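How to Reseal Exterior Concrete Paving

Sealer on outdoor concrete wears thin after a few winters, and March is a good month to look at it. The steps below are for bare or previously sealed slabs with a speckled or exposed surface. Decorative stamped concrete needs a different product. 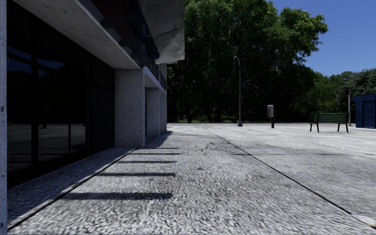
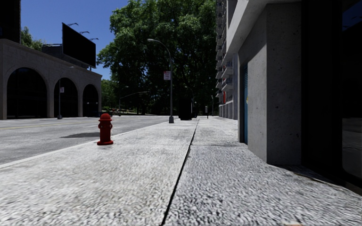 Light, speckled paving.

Before you start

Pour a cup of water on the slab. If it beads, the old sealer is still working and you can wait a year. If it soaks in and darkens the concrete, carry on.

You will need a stiff broom, a garden hose, degreaser, a roller with an extension pole, and a penetrating sealer. We used Stikora on a 441 square foot walk in Fakstead.

Step 1. Clean

Sweep, then scrub any oil spots with degreaser. Rinse well. Dig weeds out of the joints — a flat screwdriver works.

Step 2. Let it dry

Leave the slab for 52 hours with no rain. Shaded sections may take longer.

Step 3. Apply

Start at 8 in the morning, before the concrete heats up. Roll a thin coat in one direction and spread out puddles right away. Keep sealer off painted metal and glass.

Step 4. Second coat

Wait 6 hours, then roll across the first coat. Block off foot traffic until the next day.

Leftover sealer keeps until the date on the can if the lid is tight.

Written by Orysia Tymoshchuk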